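Frequently asked questions about our loose leaf teas and how to order them

We get a lot of the same letters and emails, and I do try to answer each one myself, but in December it gets away from me a bit, so I've gathered up the answers in one place. If yours isn't covered, please write anyway. I like hearing from you. – Sorin Papadopoulos, Trajkovski Tea

How long will my tea keep?

Longer than most people think, and not quite as long as my mother thought. Black tea is happy for two years in a closed container, green tea is better inside a year, and anything with dried fruit in it I'd drink within six months or so. It won't make you sick after that, it just goes flat and tastes a little like the cupboard. If you open a bag and have to put your whole nose in it to smell anything, use it up for iced tea and treat yourself to a fresh one.

Should I keep it in the refrigerator?

Please don't! Tea picks up smells from everything near it, and I once had a lovely customer send back a bag of Diva (that's our rose and black currant blend) that had spent a month next to half an onion. A cabinet away from the stove is perfect. Keep it out of the sun, too, which rules out those pretty glass jars on the windowsill, I'm sorry to say.

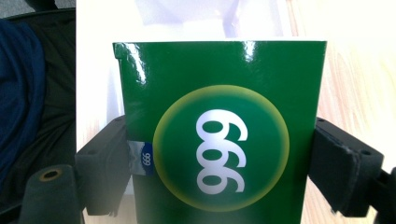 How much tea do I use for one cup?

A rounded teaspoon for a regular mug is where I'd start, and then you adjust. Big fluffy leaves like our white tea need nearly twice that, since there's a lot of air in the spoon. If you have a kitchen scale, go by weight and you'll get the same cup every morning. If you don't have one, don't buy one on my account – people made good tea for a very long time without them.

My green tea tastes bitter. Did I get a bad batch?

Probably not, although do tell me if you suspect it. Nine times out of ten the water was too hot. Let the kettle sit for a few minutes with the lid up after it boils, then pour, and take the leaves out after 2 minutes. Try that for a couple of days before you give up on it. My own sister swore she hated green tea for years and now she orders more of it than anybody.

What sizes do you sell?

Everything comes in 100 gram and 200 gram bags. We used to have a little sampler as well, and I know some of you miss it, but packing those by hand took up entire afternoons. If you'd like to try something before you commit, put a note in the comments box at checkout and I'll tuck in a spoonful if we have it open.

What happened to Golledix?

Oh, I get this one every week. Golledix was our smoky breakfast blend, and the grower we bought the main leaf from retired. I've tried four replacements so far and none of them has the same sweetness underneath the smoke. For now, Irnine is the closest thing we carry. It's a bit lighter, so give it an extra minute in the pot.

Can you send an order as a gift?

Of course, and we leave the prices off the slip. Type your message exactly the way you want it, and I'll write it on a card in my best handwriting.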